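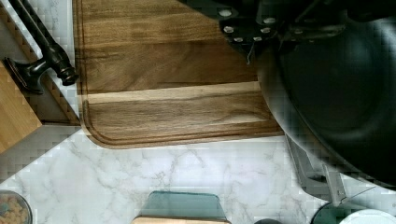
The wrist camera's view of the counter, with the walnut board beside the sink and the gripper at right.

The planner that knows when to stop

Lindsay Prendergast writes the motion software for a kitchen arm at Jurkus. Most of the job is deciding what the arm should do when it isn't sure.

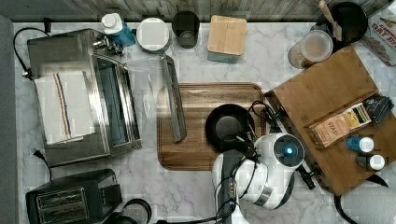 Words: Dollau Quarterly staff
Robotics and software | August issue

Lindsay Prendergast keeps two windows open on the left monitor. One shows the camera over the counter. The other shows what the planner thinks is on the counter, drawn as grey blocks, and the two don't always agree.

"The marble pattern gave us a lot of grief," Prendergast says. "Grey veins on white look like edges if your depth is a bit off. We had the planner steering around things that weren't there."

The planner is called Gilau. It sits between the perception code and the arm controller, taking in a list of objects and a goal, such as a pan to be gripped at the rim, and putting out a path. Jurkus started writing it after finding that the general-purpose planner it had been using took too long in tight spaces.

"In an open area you can use nearly anything," Prendergast says. "A kitchen counter has a toaster oven at one end and a row of jars at the back, and somebody has left a bag lying about. The free space is an odd shape. Our old planner would find a path, but it would go up and over everything, every time. It was safe and very slow."

Gilau tries the short route first. It plans a low path, checks it against the object list, and goes higher only if the check fails. It replans 5 times a second, and Prendergast says that figure was an argument in itself.

"Some of the team wanted it much faster. But each time you replan, you can change your mind, and then the arm dithers. It starts left, then it starts right. We slowed the replanning down and the motion got better."

The wrist camera is handled differently from the overhead one. From the wrist, the gripper takes up a good part of the view, and the software has to leave it out. The first attempt used a fixed mask, which worked until the cables moved.

"Cables are the worst thing in robotics," Prendergast says. "You can model the joints and the fingers. A cable hangs where it likes. We ended up drawing the mask from the joint angles and then padding it, and we accept that we lose some pixels."

Clear things are still a problem. A plastic bag or a glass jar may come back from the depth sensor with holes in it, or not at all. Gilau now treats a hole in the depth as occupied until a second view says otherwise. That made the planner more cautious and brought a fair few complaints from the people running it.

"They'd say it's refusing to go through empty space. And sometimes it was. I'd still leave it that way."

The team keeps a log of every refused plan, with more than 3,000 entries so far. Prendergast reads them in batches of 100, usually before lunch, and sorts them by cause in a small tool called Jakab, which replays the object list and the rejected path side by side. Entry 402 is the one new starters get shown. The planner had merged a pan and the board under it into one object, and was looking for a way to grip the pair.

"It was doing exactly what we'd told it to do," Prendergast says. "The fault was upstream. That's why we show it to people — they always want to fix the planner first."

Grasping at the rim has had most of the attention lately. A round pan offers plenty of places to hold it, and Gilau used to score them all equally. It now prefers the ones that leave the wrist joint with room to turn afterwards. The change was a single term in the cost function and took a month to tune.

Asked what comes next, Prendergast mentions the object list again. At present it has no sense of one thing resting on another. A towel on an oven is simply a taller oven.

"You can get quite a long way with that," Prendergast says. "Then you ask it to pick up the towel."

The team plans to start on that part of the code once the refusal log has been cleared.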